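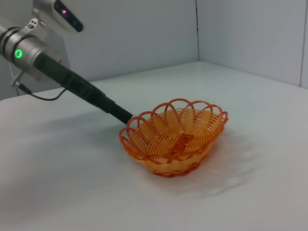

The orange basket, empty, on the white table.

Cleaning a woven basket (the cheap bright sort)

Quick one as I've been asked twice this week. Mine is an oval one, orange, from a stall in Westau. Three quid I think. Had it since December and it was getting grubby in all the gaps.

You need: washing up bowl, washing up liquid, old toothbrush, towel. Takes 11 minutes plus drying.

Empty it first. Turn it over and tap the bottom, crumbs come out for ages.

Warm water, not hot. Hot can make the strands go soft and then the whole thing leans. Small squirt of liquid. Leave it to soak for 8 minutes.

Toothbrush next. Start at the middle of the base and brush outwards, along the strands. Then round the sides. Loops on the rim last, go easy, they catch on the bristles and pull out of shape. If one does pop out just push it back with teh handle end.

Rinse under the tap, shake it over the bath, stand it upside down on the towel overnight. 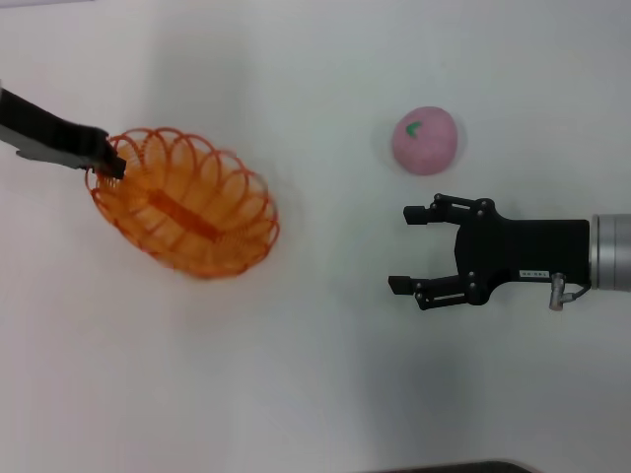 Basket on the left, pink toy fruit on the table to the right of it.

Gone wonky? Squeeze the long sides in gently while its still warm from the water and hold for a bit. Tahira Usmani wrote in to say she stuffs hers with a rolled towel while it dries, works just as well.

Toy fruit: wipe with a damp cloth only. Don't soak it if its foam, takes days to dry out. Put it back in once the basket is bone dry.

Don't put the basket on a radiator. Lost one that way.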